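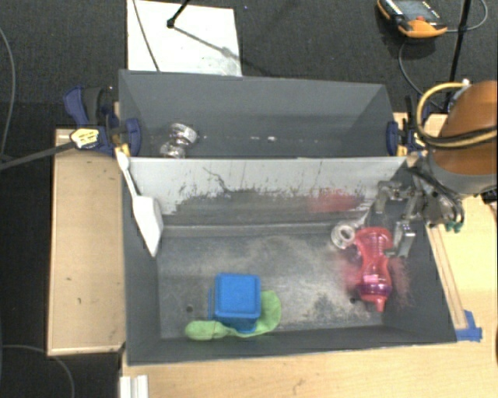 Posted by the Workplace Automation Office, Alstead | November 13, 2018

3 min read

Wumen Sorting Cell: Data Card

Summary

Wumen is a set of 791 recorded picking sessions from the returns department at Alstead. In each session a robot arm with a metal gripper works over a gray bin split into two compartments. The bin is clamped at both sides and holds mixed items of differing shape and surface, among them shiny, soft and translucent pieces. The handheld controller remains within reach of the station.

Purpose

The set was collected to determine which parts of returns sorting may be assigned to the arm and which should remain with staff. It is not intended for measuring the performance of individual employees and may not be used for that purpose.

Effect on staff

Before the cell was installed, nine employees sorted returns by hand on each shift. Four now supervise the cell and handle items it declines. The others have moved to inspection and repair at the same grade and pay. Staff reported less reaching and lifting, but also longer periods of watching. Supervision turns were shortened in October in response.

Known limits

Clear and reflective items are under-represented. Wear on the bin was not controlled between sessions, and marks on the divider and floor should be expected. Sessions stopped by an operator are kept and flagged.

Access

Requests are reviewed by the office. Over 2000 item labels are supplied in a separate file.

Related

Bronico Packing Line: Data Card
Briem Pallet Study: Staff Survey Notes
Guidance on Supervision Turns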